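Kekari teleoperation kit: review after a month on the bench

The Kekari is a desk-mounted handle with a trigger, sold with a licence for the maker's block-stacking simulator. You move the handle, the arm on screen follows, and the session is saved as a demonstration for training. Hendach sells it for £739, cable and clamp included. I bought ours in March to replace an ageing Żak joystick.

Setting up took one morning. The clamp is good and holds on a 2 cm desktop without marking it. The driver installed cleanly on Linux. On Windows it needed a restart and a second attempt. Calibration consists of holding the handle still and then tracing a square. It has to be repeated whenever the handle is unplugged, and the software gives no warning if you forget.

Position tracking is the strong point. Small sideways moves come through without jitter, and the scaling control lets you trade reach for precision while you work. Rotation is weaker. The wrist joint has a stiff patch near the middle of its travel, so turning the fingers to match a block set at an angle takes practice. Dulce Aguirre, who shares the bench, found the same on her unit. 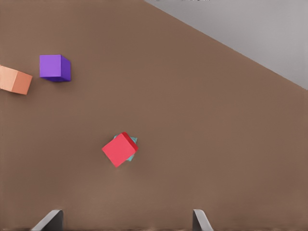 Stacking task, gripper view: red cube on teal, fingers apart at the bottom edge.

The gripper view is the one I use most. It shows how the fingers are turned relative to a block, but it is poor for judging height, and with one cube on another the lower one is mostly hidden. The side view can be opened in a second window. Shadows are faint in either, and a setting to strengthen them would help.

Recording is simple. One button starts a demonstration, a second ends it, and a long press discards it. I recorded 400 demonstrations of the stacking task and lost 2, both to a full disk. Files are saved in a documented format. Teresa Kwiatkowski wrote a short script to convert them for our Grirkimness training code and has had no trouble with it.

The trigger is the main fault. It reports a value from 0 to 100, but most of the change happens in the last third of the pull. Slow closing is difficult and a beginner will knock blocks over. The response curve can be edited in a text file, though the manual leaves this out.

Good: tracking, clamp, file format.
Bad: wrist stiffness, trigger curve, thin manual.

Worth the price for anyone recording demonstrations every week. For occasional use I would keep the joystick.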